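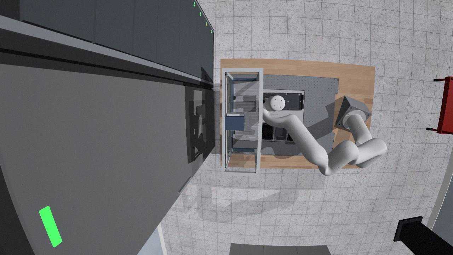

## Open day at Skirura, Tuesday, August 4, 2026

I went in wanting one thing, a machine that puts my kitchen away, and I came home with sore feet and a tote bag. Still a great afternoon!

Skirura builds small robot work cells for repair shops and parts counters, and a lot of the work happens in simulation first. So before they let us near the hardware we got a good long look at the virtual version on a big monitor: a white arm on a pale wooden table, a tall narrow cabinet with shelves next to it, a black tray with compartments, a pair of bins. Danica Kelmendi ran that part. The chore is one any shop assistant would recognize (get a part out of the cabinet, set it in the tray, close up behind you), and I asked her straight out whether the arm could do it yet.

"The tray, sure," she said. "The drawer, ask me after lunch."

I like people who talk like that. Drawers are apparently miserable. You have to pull them straight, and they stick, and then there's the question of how hard to tug. My own silverware drawer has beaten grown adults, so I felt for the arm. Danica said it had been through 338 practice drawers that week in the simulator, and the ones that went wrong mostly went wrong in the first inch.

After lunch (decent sandwiches, terrible coffee) Edin Kos took over for the real demo, on a program they call Rallia. It fetched a box of washers and set it down very gently. Then it tried for a second box, stopped, and waited for Edin to come and reset it. The whole thing took 4 minutes. My friend Biljana Đorđević, who has worked a parts counter since high school, figured she'd have had the customer out the door and the next one halfway through complaining.

But she also stayed longer at the demo than I did. Her view is that nights are where it gets interesting: restocking after closing, when slow doesn't matter and there's no line. Edin seemed to think so too, though he wouldn't give us a date.

We poked around upstairs after that. More monitors, plain gray test worlds with numbers stuck on everything, and a guy in headphones who waved without looking up. I could have watched over his shoulder for an hour.

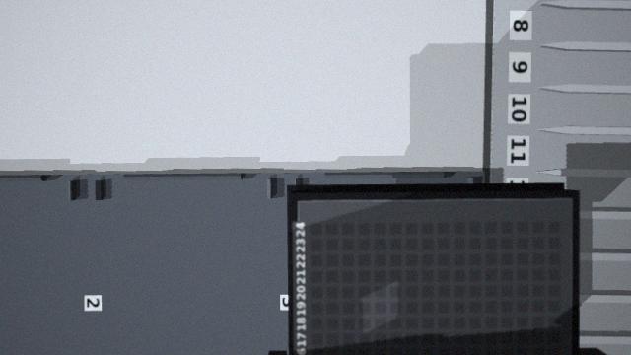

**So would I buy one for the house?**

Maybe in a few years, for laundry or dishes, if somebody gets one to cope with a sticky drawer without calling for help. What I saw is closer to ready for a tidy stockroom where things stay where they're put, and my kitchen has never been that.

Parking, if you're going next time: use the lot behind the building, the front one fills up by 10.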